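Trolora Hand Grippers – Section 3: Recording Your First Set

I'm assuming both grippers are charged and paired by now.

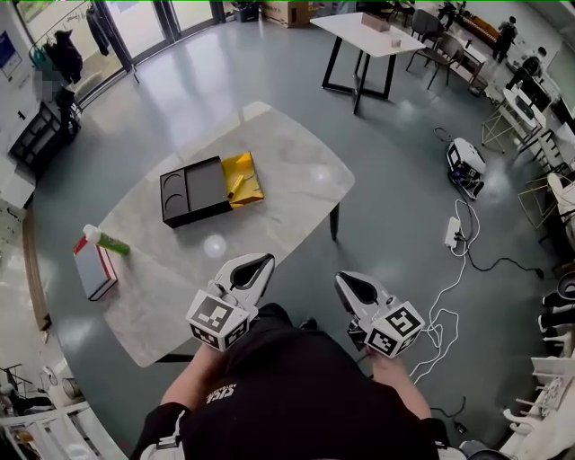

1. Hold one gripper in each hand and keep the marker cubes uncovered. I still catch my sleeve on mine!
2. Squeeze and release both sets of fingers 3 times, then start recording.
3. Do the task at your normal pace. Slow, careful demos gave us a worse policy in the Costitz runs – so relax.
4. Stop, rearrange the objects and go again.

Note: our tray-packing policy trained on 130 demos. You won't need 1,000 to get going.

Caution: watch for cables on the floor when you step sideways.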